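4.2 地方新闻网站对经济会议的报道

本节讨论地方新闻网站怎样报道区域经济会议。我们选取的语料是124篇短讯，全部来自Gidurby和Fullerum两个城市的新闻网站，发布时间集中在10月，即会议召开的月份。每篇短讯由两名编码员分别阅读，编码的单位是段落，不是句子。编码的时候，如果一个段落里有两个以上的消息来源，我们只记录第一个。这个规定会丢失一部分信息，但是它使两名编码员的结果比较容易对照。

第一个观察是关于导语的。多数短讯的导语先写发言人的职务，然后写他在什么场合发言，最后才写他说了什么经济数据。数据本身常常没有时间范围，读者不知道下降是同上个季度比较，还是同去年比较。我们在Zoltoto网站的稿件里看到这个情况特别多，该网站的编辑部规模小，很多稿件从通讯社直接转来，只改标题。
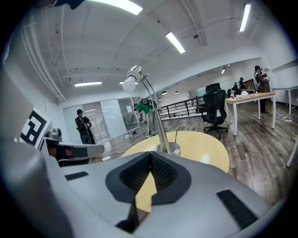

Hashini Roy认为，不能把缺少时间范围都看成编辑的疏忽，因为会议的发言稿里原来就没有写，记者在截稿以前也没有办法核对。我们接受这个意见，所以在编码表里增加了一项“来源文本是否给出比较时期”。增加以后，有13篇短讯从“编辑删除”改为“来源缺失”。

第二个观察是关于引语的。直接引语大多放在第三段或者第四段，而且往往很短。间接引语比较长，并且经常同记者自己的背景说明混在一起。例如有一篇稿件先转述官员对就业的看法，接着写“该地区的工厂已经减少订单”，从语法上看不出后半句是谁的判断。对于这样的段落，两名编码员开始时意见不一致，后来我们统一归入“归属不明”一类。 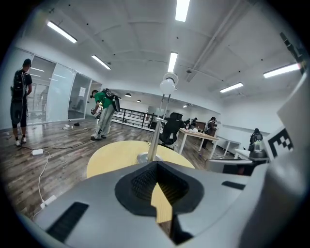
全文1000字 阅读时间2分钟

上面一行是Zoltoto网站稿件开头的固定格式，我们按原样抄录。这种提示对本节的分析有一定意义：标注的字数包括标题和相关链接的文字，所以比正文实际的字数要多。我们在计算篇幅的时候没有采用网站的标注，而是重新统计正文。Kerstin Wendt在对同类网站的研究里采用了标注字数，因此她的篇幅数据同我们的不能直接比较。

第三个观察涉及不同主题的拼接。在一些网页上，同一个地址下面连续出现几条没有关系的消息，例如经济会议的开幕、医院的访问和道路的施工，中间只有地名作为分隔。
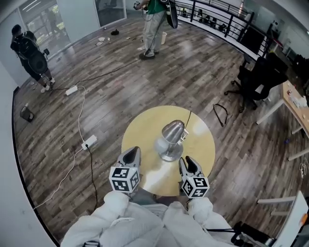
图4 黄色圆形桌面上的银色金属物件与两侧的手持夹爪

我们把这种网页拆开，每条消息作为一篇独立的短讯处理。拆分的标准是地名行，如果没有地名行，就看发言人是否改变。用这个标准还不能解决全部问题，因为Buschmann公司的发言人有时候在两条相邻的消息里都出现，一条讲投资，一条讲捐赠。遇到这种情况，我们按照会议名称来划分。

从编码的结果来看，政府官员主要出现在前两段，企业代表出现得比较晚，普通居民和工会几乎只在最后一段出现，这些段落在转载的时候也最容易被删去。Fullerum的网站在这方面稍有不同，当地工会的意见有时写进第二段。这个差别是由编辑的习惯造成的，还是由当地产业的情况造成的，现有的语料还不能回答，我们在4.3节结合对编辑的访谈继续讨论。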